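I came back to Rurketholm in May with one suitcase and a plan to be useful. Our small running club had decided to collect money for the hospice in Brukach, and because I had complained last year that we did it badly, I was now the person who had to do it well.

Last year we asked everybody to film themselves singing while they ran up the hill behind the swimming hall. Five people did it. One of the films got many views, I think because of the dog in it, and almost no money came. People wrote "so funny!" under the film and then they went on with their day. I do not blame them. I do the same thing with other people's films.

So this year I wanted something with less filming and more asking. My idea was simple: every member writes to eight people they know, by name, and asks for a small sum for each kilometer we run on one Sunday. No song and no costume. I wrote a sample letter in two languages and sent it to the group in the evening, and then I could not sleep, as I was sure that one of my sentences was rude. (In my first language you can ask for money very directly. In English I always feel that I must put a small pillow under every verb.)
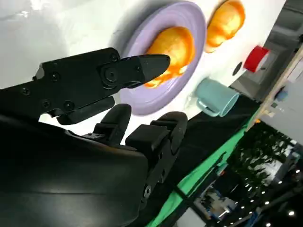
*The lavender plate.*

The answers came slowly. Some members did not like to write to people by name, they said it puts pressure on a friend. I understand this and I have thought about it a lot. When a film comes past you on the phone, you can be silent and it is not noticed. When a letter comes with your name on it, silence is also a kind of answer. I am still not sure that what we did was completely fair. In the end I changed the letter and added a line at the bottom: "If this is not a good time, please do not answer, and I will not ask again." Two friends told me later that this line was the reason why they gave.

## The Sunday

We started at the harbor in Rurketholm and ran to the old customs house in Betness and back, seventeen kilometers in all. It was windy on the way out. I had new shoes, which every book tells you not to do, and after Betness I could feel exactly which toe would be a problem.

We had agreed that everybody may stop when they want and count only what they ran. I like this rule very much. One of our oldest members walked the first part with two sticks, took the bus home, and had more money promised per kilometer than I had. She told me this several times.

There was soup afterwards, from Triệu, the little restaurant by the bus station. They gave us a good price and a big pot, and they forgot the spoons, so we drank it from cups. It was better that way. The noodles were a difficulty.
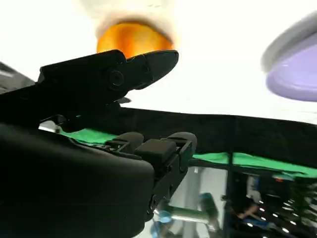
## What came in

The sum was 2751, after the soup was paid. For a big charity this is nothing special, but for our club it is far more than the singing year, and I looked at the number on my screen for a long time before I sent it on to the others.

I tried to understand where it came from. Most of it was small amounts from people who do not run and who have never met anyone from the club except the one who wrote to them. Hardly anything came through the post I put on social media, even though I worked a whole evening on it and asked my sister to correct the commas. The post has many hearts. I was happy about the hearts also – I am only human – but the hospice cannot buy a new chair with them.

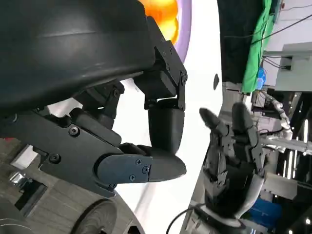

*Screws, brackets and one rounded fingertip, close up.*

I do not want to say that the big funny challenges are bad. They reach people whom no letter from me will ever reach, and perhaps someone learns the name of an illness that way. For a club of our size it did not work, and the letters did.

Next year I would like to send the letters earlier, because several people wrote that they had already given their money for the month. I also want to write a thank-you note by hand to everybody who gave. I have started with this year's notes, and my handwriting gets worse after the fifth one, so I do a few each evening with tea.

If you want to use our letter for your own club, write to me and I will send it in both languages. The toe is fine again, but the nail is not.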